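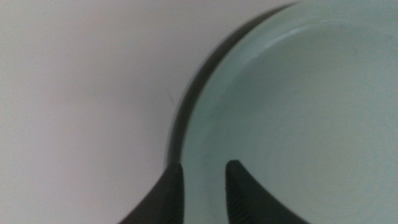

By the Plovberg Student Robotics Club, Household Tasks Section
Posted 2019-12-22

Workshop and Kitchen Tips for Teams Handling Dishes

Teams entering the Flinumo household challenge are asked to clear and stack ordinary tableware with a two-finger gripper. The club has collected the following advice from its practice sessions. Much of it applies equally to anyone who sets up a kitchen table as a work area.

Choosing dishes

Practice with a round dish in a plain color before moving on to patterned ones. A pale green dish on an off-white surface is a useful test, as the two are close in brightness and the camera program must find the rim mostly by its shading. Dishes with chips or hairline cracks should be set aside and not returned to the practice shelf. Secondhand stores are a good source, and the club's limit of 5 dollars per dish has rarely been a problem.

Preparing the surface

Wipe the table with a damp microfiber cloth and then with a dry one. Paper towels shed lint and should be kept for spills. A single short fiber on a pale surface will show in a close view, and in November one team spent most of an evening adjusting its edge settings before wiping the table. A lint roller kept in the top drawer takes care of hairs and threads between runs.

Approaching the rim

Begin with an empty dish. The approach used by the Arar team places one finger at the outer edge and the other over the inside of the dish, with the wall between them. Lower the gripper slowly and stop before the tips touch the floor of the dish. Closing force should start at the lowest setting and be raised in small steps. A glazed rim may need a little more than a rough one – a ridged inner face on the fingers helps in either case.

When a grip is off center, open fully and begin again. Correcting the position with the fingers half closed tends to drag the dish and leaves dark marks on the glaze. Such marks can be removed with a paste of baking soda and water, rubbed gently and rinsed well.

Lighting

Soft, even light is preferred. Turn the desk lamp toward the wall or cover it with a sheet of baking parchment held well clear of the bulb. Bright spots on a wet or glossy rim are easily mistaken for an edge.

Cleaning and storage

Wash practice dishes by hand in warm water and let them dry for 24 hours before stacking. Place a square of felt between each pair. Gripper fingers are to be wiped with a barely damp cloth, and a dry toothbrush will clear the grooves. Do not use oil or furniture polish anywhere near the gripping faces.

The Văn team keeps its settings on a card taped inside the cupboard door – other teams are welcome to copy them, provided the card stays where it is.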